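Energy Supply and Trade
Handout 6: Gas storage and the seasonal price spread

Reading before the seminar: Kaczorowski, course reader, section 4. Bring the Tamport worksheet.

1. Why gas is stored

Demand for gas in a cool climate is strongly seasonal. Production is not. A field or an import terminal runs most cheaply at a steady rate, so there is a surplus in summer and a shortfall in winter. Storage closes the gap. It also covers short events: a cold week, a pipeline outage, a late cargo.

Three types of site are in common use.

Depleted fields. Large volume, slow to fill and slow to empty. Normally cycled once a year.

Salt caverns. Smaller volume, high rates in and out. Can be cycled several times a year and are suited to trading on short price movements.

Aquifers. Similar in use to depleted fields but need more cushion gas, and the geology must be proved first.

2. Terms

Working gas is the volume that can be put in and taken out in normal operation. Cushion gas is the volume that stays in the ground to hold the pressure up. It is a capital cost and most of it is not recovered until the site closes, if then.

Deliverability is the rate of withdrawal per day. It falls as the site empties. A store that is 20 per cent full cannot deliver at the rate it managed when full, and a supply plan which assumes otherwise will fail in late winter - the point at which it is most needed.

3. The spread

The simplest value of a store is the winter price less the summer price, less the cost of injection, withdrawal and finance. Call this the intrinsic value. It can be locked in on the forward market on the day the capacity is bought.

Take the Ornidcombe case from the lecture. Summer gas is bought at 40 per unit and sold forward for winter at 50. The gross spread is 10. If injection, withdrawal and interest come to 4, the net intrinsic value is 6 per unit of working gas. On 500 units this gives 3,000, before the fixed capacity fee.

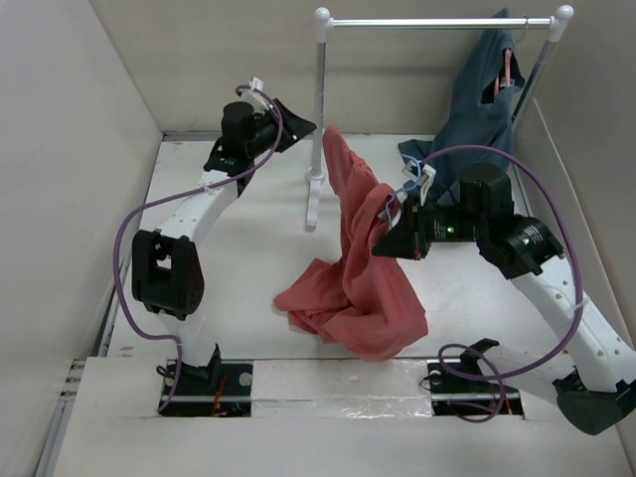
Extrinsic value is the part that comes from being able to change the plan. The holder may resell the winter position if the spread narrows, buy back if it widens, and repeat this as prices move. Flexibility is worth more when prices are volatile and when the site is fast. It is also limited by the physical layout, in the way that a garment rack will take only what its rod has room for, whatever is waiting on the table. A slow depleted field has little extrinsic value in most years, and a model that shows a large figure should be checked for a missing rate limit.

4. Who pays for security

A private owner stores gas when the spread covers the cost. It does not follow that the volume stored is enough for a severe winter. The benefit of the last unit in store is shared by all users, while the cost falls on one firm. Three policies are discussed in the reader:

(a) a filling target set by the state, with a penalty for shortfall;
(b) a strategic reserve, bought and held outside the market;
(c) a duty on suppliers to show cover for a stated share of winter demand.

Ibarra argues that (b) weakens the spread, as traders expect the reserve to be released when prices rise. Kaczorowski accepts this but holds that clear release rules reduce the effect. You should be able to state both positions.

5. Exercises

5.1 Rework the Ornidcombe case with a winter price of 45. Is the store still worth filling if the fixed fee is 500?

5.2 Nundance is a salt cavern and Bravo a depleted field. Working gas is equal. Explain which should carry the higher fee, and under what price conditions the difference would be small.

5.3 Using the Tamport worksheet, plot deliverability against fill level and mark the point below which peak demand is not met.

Written answers to Milagros Ibarra by 19th November. Show units throughout.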